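Home | Syllabus | Handouts | Lab Hours | Contact

Posted in July by the Hardware Lab, Pusbridge Technical Center

Handout 12: Inside a Desktop Tower

This handout goes with the second bench session of the hardware course. Read it before you come. The session covers opening a tower case, identifying the main assemblies, tracing the cables and removing the parts that are normally replaced in service. Reassembly is in Handout 13.

1. Preparing the machine

Shut the computer down from the operating system. Unplug the power cord from the back, then hold the power button in for several seconds to drain what charge remains in the supply. Unplug everything else: monitor, keyboard, mouse, network. Note which monitor port was in use. A machine with a separate graphics card may have a video port on the board as well, and a monitor plugged into the wrong one is the most common fault report after a service visit.

Put on the wrist strap and clip it to bare metal on the chassis. Painted metal and plastic are no use for this. Lay the tower on its side with the removable panel facing up. Side panels are held by a latch, by thumbscrews or by two Phillips screws at the rear edge. Slide the panel back and lift it off. Store it flat under the bench.

2. Orientation

Directions in these notes assume the case is lying down with the board facing you. "Front" always means the bezel side, where the power button and the drive bays are, whichever way the case happens to be turned. "Rear" means the side with the ports and the slot covers.

Find the power supply first. It is the largest closed metal box in the case, and every power lead starts from it. Read the label before touching anything and copy the total wattage and the rating of each rail onto your worksheet. Do not open the supply itself. Its capacitors can hold a dangerous charge with the cord out.

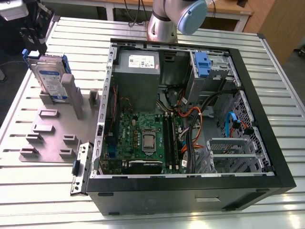
The motherboard is fixed to the tray with screws through plated holes. Makers of complete systems often use boards with their own layout and front panel connector, so do not assume that a board from one case will fit another. Write down any maker's name and part number printed on the board. The part number is usually on a small sticker near the memory slots or the expansion slots.

3. Processor and memory

The processor sits in a socket and is held by a metal retention plate, which is closed by a lever. In normal use the processor is covered by a heat sink and fan. When the cooler has been taken off, the plate and the top of the processor are exposed and should not be touched with bare fingers. Old thermal compound is removed with a lint-free cloth and isopropyl alcohol. New compound is applied each time the cooler is refitted, without exception.

Memory modules stand in long narrow slots beside the socket. A clip at one or both ends locks each module. Press the clips outward and the module rises by itself. Hold it by the short edges. The notch in the contact edge is off center, so a module goes in only one way. If it will not seat, turn it around before pressing harder.

4. Expansion cards

A graphics card plugs into the longest expansion slot and is also secured at the rear bracket. Release the bracket first, then the catch at the end of the slot, then pull the card straight out. Rocking it from side to side can crack the slot. Unused positions at the rear are closed with metal covers. Leave these in place. They keep dust out and direct the air flow.

5. Cables

Trace every cable from end to end before unplugging it. Two families matter here:

Power leads. Bundles of separate colored wires coming from the supply. In the standard ATX scheme, black is ground, red is +5 V, yellow is +12 V and orange is +3.3 V. System makers do not always follow the scheme, so confirm with a meter.

SATA data cables. Flat and thin, with a small L-shaped connector at each end. The color of the jacket has no electrical meaning. Orange, blue, red and black cables are interchangeable if the length is right. Record the port number on the board for each one, as the boot order may depend on it.

Pull on the connector body, never on the wires. Where there is a latch, press it all the way in before pulling.

6. Drives

Drives are held in a cage toward the front. Many cases use a plastic latch or sled in place of screws, and blue is a common color for the parts meant to be handled by the user. Unplug data and power, release the latch, and slide the drive out level. Set it down on the antistatic mat, label side up.

7. Bench exercise

Time allowed: 478 seconds for identification, untimed for removal.

a) Record the power supply rating.
b) Sketch the board and mark the socket, memory slots, expansion slots and rear video port.
c) List each SATA cable with its color and both end points.
d) Remove and refit one memory module.
e) Remove and refit the graphics card, if fitted.

Screws go in the tray in the order they came out. Worksheets are due at the start of the next session, 16 points in total. Students on the Floltilville campus hand theirs in at the Solel Building front desk before noon.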